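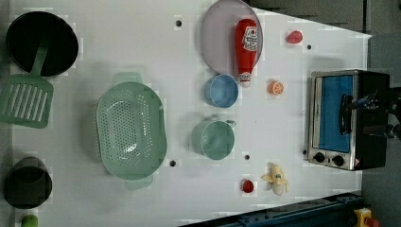
FOR IMMEDIATE RELEASE
August 2024

Drevholm Declines to Back Vido Benchmark, Publishes Its Own Reporting Rules

Drevholm, the robot testing lab, will not sign on to the Vido household manipulation benchmark in its current form. The lab released a two-page set of reporting rules today and will apply them to every tabletop kitchen trial it runs or reviews.

The Vido draft, circulated in May, lets a developer claim a "kitchen-ready" grade from trials with toy food and toy dishes on a fixed table. Drevholm uses the same kind of setup and has no quarrel with it as a research tool. Its objection is to the grade.

"A plastic banana weighs next to nothing and never goes soft," said Jaruwan Suwannarat, head of test methods. "If an arm can open a small oven door on our table, I'll write down that it opened a small oven door on our table. I don't know what 'kitchen-ready' means and the draft doesn't say."

Drevholm reviewed 1,215 trial records submitted by 6 developers. Many left out failed starts. Others did not say whether a person had moved objects between attempts.

Under the new rules, a report must list every attempt, including those ended by an emergency stop, and must state that props are toys wherever they are. Object positions are to be set by someone outside the developer's team.

Radek Danko, who edited the rules, expects complaints about cost. "Some of them will be fair," he said. "We haven't shown that our version predicts anything in a real home either."

Comments may be sent to Hongjun Tang at the Drevholm test office.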